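Does a registry cleaner do anything for a slow Office install?

Last updated: July

I have a four-year-old laptop with a regular hard drive, not an SSD. Word takes forever to open, and Excel is worse. A guy at the shop where I bought it told me to get a program called Wilon, which is a "PC optimizer." I ran the free scan and it came back with more than 1000 errors in the registry, most of them marked red. To fix them I have to pay for the full version, and it renews every year unless you cancel.

I'm not a computer person, but this smells off to me. If I had 1000 things wrong with the machine, I'd expect more than a slow Word. I've already done a virus scan (clean), emptied the recycle bin and taken a bunch of stuff out of startup. The laptop has 4 GB of memory. There is also something called Botonau Helper in the list of programs and I don't remember putting it there. It's been on the machine at least since the spring.

Should I pay for the thing, or is there a free one that does the same job? And would it help to uninstall Office and put it back? I have the product key on a card somewhere.

Posted by slowlane_pete

I used Wilon for 2 years and never had any trouble. Computer felt faster after the first time I ran it. You do need to run it every week or it creeps back up. There's a free one from Jatia too but it puts ads on the desktop, so I'd stay away from that. Make a restore point first just in case!!

As for reinstalling, sure, can't hurt. I do mine every year.

Posted by marge_in_accounting

Keep your money in your pocket for now.

I'd ask what an "error" is in that scan. Click on one and see if it tells you. In the scans I've looked at, most of the red entries were leftovers: a recent-files list pointing at a document you deleted, a file type that belonged to a program you removed. Windows doesn't stop and trip over those. The registry is big, and taking 200 dead entries out of it, or 1000, won't shave anything off Word's startup that you could catch with a stopwatch. I have tried with a stopwatch.

The reply before mine says the computer felt faster. Maybe it did. Did anyone restart it in between? Programs often open quicker the second time you launch them in a sitting, with or without a cleaner. If you want a fair test, reboot, wait until the disk light calms down, open Word, write down the seconds. Run the cleaner. Reboot, wait the same way, open Word again. I've yet to see someone post those numbers for a product they paid for.

And if it "creeps back up" every week, what exactly did it fix?

What I would do, in this order:

Start Word in safe mode. Hold down Ctrl while you click the icon and say yes when it asks. If it opens quickly that way, an add-in is your likely problem. Go to File, Options, Add-ins, pick COM Add-ins at the bottom, hit Go, and uncheck everything. Turn them back on one at a time.

Look for anything from Botonau in that add-ins list while you're there. I don't know the program and won't guess what it does. If you didn't ask for it and can't say what you use it for, uninstall it through the normal Windows list and see if anyone in the house complains.

Check your default printer. Word can talk to it when it starts up, and if it's a network printer that no longer exists, you can sit there waiting on it. Set the default to the PDF printer for an afternoon and compare.

Open Task Manager and look at Memory and Disk while Word is loading. With 4 GB and a browser open, I'd bet on the memory being close to full and the disk pinned at 100 percent. No cleaner touches that.

Don't reinstall yet. Try the Quick Repair option first (Programs, select Office, Change). A full reinstall leaves many of your old settings in place anyway, so it may bring the same problem right back, and you'd better find that card before you remove anything.

If it's still slow after all that, put the price of the cleaner toward an SSD. That one I have timed, on an old Rüegg desktop my brother gave up on, and the difference didn't need a stopwatch.

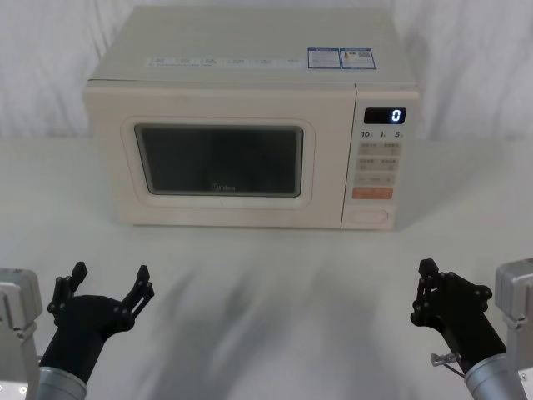
Ikhsan Latuheru
Community Moderator, Office and Windows boards

One more thing on the yearly renewal. If you've already typed a card number into Wilon, even for a trial, go look at the account page today and turn auto-renew off. Save the confirmation email. "I uninstalled it" doesn't cancel a subscription with most of these outfits, and I've read that complaint on this board too many times.

Post back with what safe mode did, and which version of Office you have. It's under File, Account.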